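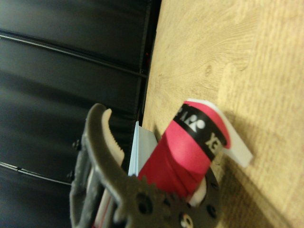 Vudow：腕部视角下的柄类物体轴线估计与夹取规划

Vudow 是一套跑在腕部相机后面的小软件。它做的事情一句话能讲完：给它一张从手腕看出去的图，它告诉你手柄的中心线往哪个方向走、夹爪该转多少度、从哪儿合拢。它做不好的事情要讲很久，所以本文后半部分比前半部分长，请有心理准备。

文档更新于 2020年7月7日。代码比文档新一点，注释比文档旧一点，三者有出入时以代码为准。

仓库里有什么

vudow_seg：分割。把画面分成手柄、自身（夹爪）、支撑面、其他四类。“其他”的定义是“前三类都不是”，请不要就此开 issue。
vudow_axis：轴线估计。输入分割结果和深度，输出一条带协方差的三维线段。
vudow_plan：规划。在轴线附近撒候选夹取位姿，打分，挑一个。
vudow_ctl：控制。接管最后几厘米的接近过程，按图像误差修正手腕。
tools：标定、回放、可视化，以及两个名字里都带 final 的脚本，它们都不是最终版。

Grindolell 是我们的日志格式，单独一个仓库，作为子模块引入。克隆时忘了带上子模块，程序会在启动时报一个关于时间戳的错误，与子模块毫无字面联系。看到时间戳的错误，请先检查子模块。

安装

依赖写在 requirements.txt 里。建议新建虚拟环境，旧环境里若装过 Urano 的驱动，会和我们抢同一个相机句柄，抢赢的一方通常是 Urano。

步骤如下：
克隆仓库并初始化子模块。
安装依赖。
运行 vudow-doctor，按它说的做。
再运行一次 vudow-doctor，它会说出第一次没说的那一条。

权重文件不在仓库里，由 fetch_weights 下载。下载中断后重跑即可，脚本会校验哈希，校验失败时删掉残件重来。它早先会保留残件并愉快地加载，这个行为已经改了。

快速上手

手边没有机器人也可以跑。回放工具读取 Grindolell 日志，把图像、关节角和夹爪开度按原来的时间顺序喂给整条流水线：

vudow-replay --log sample.grd --config default.yaml --view

窗口里绿色线段是估计的轴线，黄色扇形是方向的不确定范围，夹爪的自身掩膜用半透明紫色盖住。紫色盖不住夹爪，说明标定旧了；紫色盖住了手柄，说明标定更旧了。

接真机时把 --log 换成 --live，并在配置里填好机械臂地址。默认不发运动指令，只打印它想怎么动。要让它动，需显式加上 --arm-enable。这个参数没有缩写，以后也不会有。

坐标系约定

base：机械臂底座，z 朝上。
wrist：法兰，按机械臂厂家的约定来。
cam：相机光学坐标系，z 朝前，x 向右，y 向下。
grip：原点在两个指垫之间，x 沿合拢方向，z 沿接近方向。

相机随手腕走，手腕一歪，整个世界跟着歪。桌面的边缘可以在图里差不多竖着，这时候任何假设“桌面在下、背景在上”的代码都会出错。vudow_seg 的早期版本就有这样一个假设，藏在裁剪函数里，写着“临时”。现在图像进网络之前不做任何方向归一化，训练时随机旋转全角度，重力方向只在规划阶段通过 base 坐标系引入。

感知：手柄与自己的手指

腕部相机最常看见的东西是自己的夹爪。手指、连杆、齿轮、螺钉，全都在画面里，而且离得最近，细节最丰富，网络对它们兴趣浓厚。我们用运动学模型渲染自身掩膜，输入是夹爪开度，输出是每个像素属于自身的概率。掩膜边缘向外扩几个像素，因为开度读数有回差，齿轮那一带尤其明显。

渲染掩膜管不到的地方交给分割网络。两者不一致时取并集：少看见一块手柄尚可补救，把自己的手指当成手柄去夹，就比较难向旁人解释了。

文首图里的粉红色缠带手柄属于我们常用来为难程序的那一类。它斜着躺在浅色木纹面上，下端被夹爪的齿轮段挡住，余下的部分又被一道黑色箍带横着切开。凭颜色做分割，会得到一截红的、一截没有归属的黑的，再加末端一条细细的粉边。程序早先的看法是，这是三个物体，它们碰巧排成一列。

几个具体的坑：

缠带的褶。褶皱是斜绕的，边缘检测对它们的热情高于对手柄轮廓的热情。轴线若跟着褶走，会偏出一个很稳定的角度，稳定到看日志的人以为是标定误差。现在轮廓点必须成对出现在轴线两侧才计票，褶皱凑不成对，自然落选。

箍带上的白色印字。印字随柱面弯曲，有些笔画转到了看不见的一侧。我们不识字，也不打算识字，但这些笔画的高对比度会在特征匹配里占便宜。做法是给柱面内部的特征降权，滚转角估计除外，那里印字反而是难得的帮手。

高光。光滑的缠带会在靠近光源的一侧亮出一块，深红变成亮粉。训练里做了局部亮度扰动，效果尚可。

手柄尽头的浅色件。白色端部与浅色木面反差不大，轴线的终点容易收早或者收晚。终点不确定时，协方差沿轴向拉长，规划器会自觉往中间靠。

背景。黑色带光泽的板面会反光，还有褶和接缝，深度相机在那里经常给出空洞，偶尔给出幻觉。支撑面拟合只采木面一侧的点，残差超限就拒绝输出平面。拒绝输出是一项功能，请不要用上一帧的平面顶替，我们试过。

轴线估计

流程分四段：从分割掩膜取轮廓点对；用点对中点拟合图像平面内的直线；用深度把直线抬到三维；用圆柱模型做一次非线性细化。半径有先验，但先验很宽，毕竟手柄缠几圈带子全看缠的人当天的心情。

遮挡超过一半时跳过圆柱细化。优化器在证据不足时特别自信，给出的协方差小得感人，而结果可以指向任何地方。此时改用上一步的直线，并把状态标成 AXIS_COARSE。下游收到这个标记应当减速。vudow_plan 会减速，您自己写的下游请自便。

单帧处理时间在我们的工控机上中位数为 22 毫秒，不含相机取图。含取图是多少，取决于 Urano 驱动当天怎么想。

规划

候选位姿绕轴线均匀撒开，每个候选检查三件事：手指会不会扎进桌面，指垫能不能两侧同时够到手柄，旁边有没有碍事的东西。碍事的东西不需要被认出来。画面里手指和手柄之间那样立着一个浅蓝色的尖顶物件，对规划器而言就是一团占据体素，叫什么、做什么用，一概不问。

打分函数有若干项，权重在 plan.yaml 里。整个配置目前共 47 个参数，其中真正值得调的有 2 个：clearance_min 和 roll_penalty。余下的参数调了也有变化，只是变化往哪边走不好说。

clearance_min 调大，夹爪远离一切，包括手柄。调小，成功率上升，指垫消耗也上升。
roll_penalty 控制手腕愿意为好位姿转多远。设成零，它会为了一点点分数把线缆绕上半圈。

控制

接近的最后一段由 vudow_ctl 接管，图像误差映射到手腕速度，限幅，限加速度。误差由三项构成：轴线在图像里的偏移、轴线夹角、两指垫中点到轴线的距离。前两项靠图像，末一项靠深度，而深度在近处会失效，具体多近请看相机手册，再乘上一点悲观。

深度失效后，控制器沿用失效前的距离估计加上运动学推算，并开始倒计时。倒计时结束仍未合拢就退回。合拢的判据只看夹爪电流和开度，不看图像。某一帧里指垫与手柄之间还有没有缝，从斜着的视角很难判断：看上去有缝，未必是最窄处有缝；看上去挨着，也可能只是一前一后。我们曾写过一个基于图像的接触判别器，它在验证集上表现出色，在别的地方也很有主见。代码保留在 attic 目录。

数据与配置卡

随软件发布的测试日志叫 Brabec 集，涵盖 22 种柄类物体，全部以 Grindolell 格式保存。每条日志包含腕部彩色图、深度图、关节角、夹爪开度和电机电流。标注包括手柄掩膜、轴线两端点，以及被遮挡那一端的推测位置，后者另设字段 inferred，评测时默认不计入。

标注由人完成，推测端点由更有耐心的人完成。两次标注之间差异过大的帧会打上 disputed 标记，留在集里，不参与打分。删掉它们指标会好看，文件也会小，我们忍住了。

适用范围：静止的、近似直的圆柱形手柄，放在能拟合出平面的支撑面上，室内照明。
不适用：弯柄，软柄，会自己滚走的柄，透明的柄，由人拿着的柄。末一种不光是效果差，安全逻辑也没有为此设计，请不要试。

已知偏差：木面样本偏多，因为桌子是木头的。鲜艳颜色的手柄偏多，因为挑物品的时候大家都喜欢看得清楚的。黑柄放在黑背景上的日志极少，指标里看不出这一点，所以写在这里。

已知问题

夹爪开度读数在上电后的头一个动作里不可信，请先空开合一次。
回放窗口在高分屏上偏小，双击标题栏可以放大，双击别处会暂停，再双击不会继续，要按空格。
自身掩膜没有建模线缆。线缆垂进画面时会被判为“其他”，规划器则视之为障碍并绕开自己的线缆，姿势相当客气。
配置文件里 roll_penalty 写成整数时会走整数除法。已修，但修在尚未合并的分支上。
手柄两端外形相近时，轴线方向可能在相邻帧之间翻转。控制器对翻转做了锁定，记录器没有，画出来的曲线像心电图，不必紧张。

常见疑惑

vudow-doctor 全部通过，但轴线仍然整体偏向一侧。
重新做手眼标定。标定已经做过了，也重新做。多数时候是相机支架被碰过，而碰它的人都记得自己没有碰。

能不能换别家夹爪。
可以。需要提供 URDF 和开度到关节角的映射。连杆式手指的映射不是线性的，文档里若声称是线性的，请拿卡尺量一下。

能不能不用深度。
axis_mode 设为 mono 即可，前提是已知手柄直径。估错直径，距离就按比例错，夹爪会提前或者延后到达它以为的位置。

后续

十月计划合并弯柄分支，用分段轴线代替单条直线，接口会变，旧日志仍可回放。Grindolell 的时间戳报错也列在十月，前面排着其他几件更要紧的，比如那两个 final 脚本到底留哪个。

提 issue 时请附上 Grindolell 日志、配置文件和 vudow-doctor 的输出。只附一张截图的，我们会回复请附日志。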